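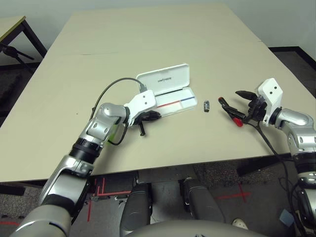 How long should a rescued cat stay in a foster home before people may come to meet her?

Until she eats, sleeps and uses the litter box in the same way for two weeks, and longer for a mother with kittens.

I give this answer every time someone writes to our small group, and I know it is not popular. Many people believe that a cat should move to her permanent home as fast as possible. They say each extra day makes the parting harder, for the cat and for the person. I believed this too when I began fostering. I have changed my opinion slowly, and I would like to explain how.

My first foster cat was Misside, a gray female with one torn ear. She came in August, in the hottest week, and on her third day a family visited her. They were kind and they had a large apartment. Misside sat under my bathroom sink and looked at the wall. The family told me she was calm. I also thought she was calm. They took her home the same evening, and after 18 days they brought her back. She was hiding behind their washing machine and came out only at night to eat.

I do not blame the family. They received a cat they did not know from a person who did not know her either. When Misside was in my apartment again, I closed my calendar and let her be. In the fifth week she began to talk. She talked to the kettle, to the window, to my shoes. She was a loud cat who wanted company the whole day! If I had known it in August, I would have looked for a home where somebody is there in the afternoon. Such a home was found later, with a retired couple, and she lives there still.

There is a strong argument against me, and I must be fair to it. When one cat stays longer, another cat waits outside. Dušan Softić, who started our group and has fostered much longer than I have, made this argument to me over many cups of coffee. Last year 467 requests came to our group, and we could place 210 cats. He said to me, "You are polite to one cat and rude to two others." It is a good sentence and it kept me awake.

But I think the mathematics is more complicated. A cat who is returned takes the same bed a second time. She comes back more afraid than before, so she needs more weeks. The family who returned her often does not try again, and they tell their friends that shelter cats are difficult. None of this is written in the column where we write the placed cats. In our table Misside was counted as placed in August.

With kittens the pressure is even bigger. Everybody wants to see them. I fostered a mother named Besura with two sons, Handley and Samuel, and from the first morning I had messages on my phone. May we come? May the children hold one? We will be very quiet. Besura was still carrying the boys from the box to the closet and again to the box. A mother who does this is telling you something, and it should not be necessary to translate it. I wrote to all of them: in some weeks, please. One woman answered that I was keeping the kittens for myself. Perhaps a little bit I was. Samuel slept inside my slipper.

Llinos Morgan adopted both brothers together in the end. She had asked three times and waited three times, and she used the waiting to put a net on her balcony and to read about how to introduce kittens to her old cat. When she came at last, Handley climbed on her bag and stayed there. I do not want to say that waiting makes every adopter better. Some people find another cat in the meantime, and this is also fine, as that cat needed a home too.

What I would change is not very expensive. I would write on the first page of every cat that she is not ready for visits yet, and I would put there a short diary, two or three lines each day, so the interested people can follow her and begin to know her. I would count returns in the same table as placements. And I would pay for a few more carriers and crates, since 100 dollars go far in a secondhand shop and more people would foster if they did not have to buy everything on their own.

Dušan agrees with the diary and the table. About the two weeks we still argue. He says one week for adult cats who come from a house, and I say that the cat has not read the form and does not know from where she is supposed to come. At the moment I have a black male under my bathroom sink, in the same place as Misside. He has no name yet. Last night, at two o'clock, I heard him eating.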